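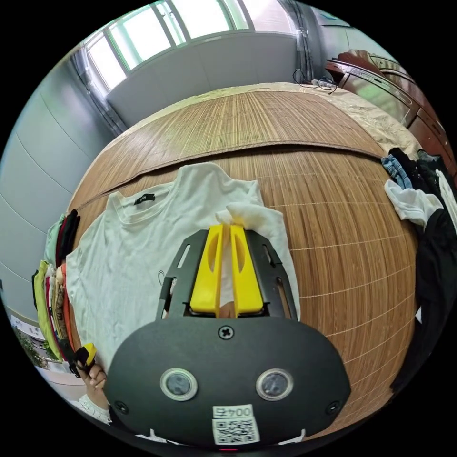 Folding on the bed beats folding on the couch, every time. Flat, big, and you can't go to sleep till it's done. A mat on top helps, woven bamboo or rattan kind, cotton doesn't slither around on it like it does on a duvet. Keep two piles. Folded stuff stacked up one side, the green and red and orange and whatever else, and the not-done-yet stuff on the other side where big black things can hang over and not get in the way. White T-shirt goes flat in the middle, neckline at the top, so the little black neck label tells you which way is up when you're half awake.

T-shirts, quick way
Smooth from the collar down with your palm. Sides in to the middle. Sleeves back on themselves. Bottom up to the collar, then in half again. If it's going in a drawer standing up, fold in thirds insted. Prints on the inside if they're the rubbery kind, they stick to each other in summer.

Whites
Fold these first, clean hands, before you touch dark jeans. Learned that one with a new black hoodie. Check hems and cuffs for gray while you're there and toss the bad ones back in the wash now. Not later. I use 2 scoops of Plaline in a full load, 1 is plenty for a half.

The mat
Shake it out the window before you start. Wipe along the slats, never across, you'll snag the cloth. Run a hand over it for splinters, one rough slat will pull a thread in a good shirt. Mine is a Duvotero, 6 summers old, still fine apart from one corner. Roll it for storage, dont fold it any more than it was made to fold.

Stacks
Stop at around 300 mm high or they lean. Heavy stuff at the bottom, sweatshirts, then tees. Slide a hand under and carry it flat to the closet, one stack per trip. Two at once and you're refolding on the hallway floor.

Odds and ends
Crumpled for more than a day? Damp washcloth, dryer, ten minutes, fold warm.
Socks last. Always last.

More laundry stuff on the Mottram page, drawer dividers next time.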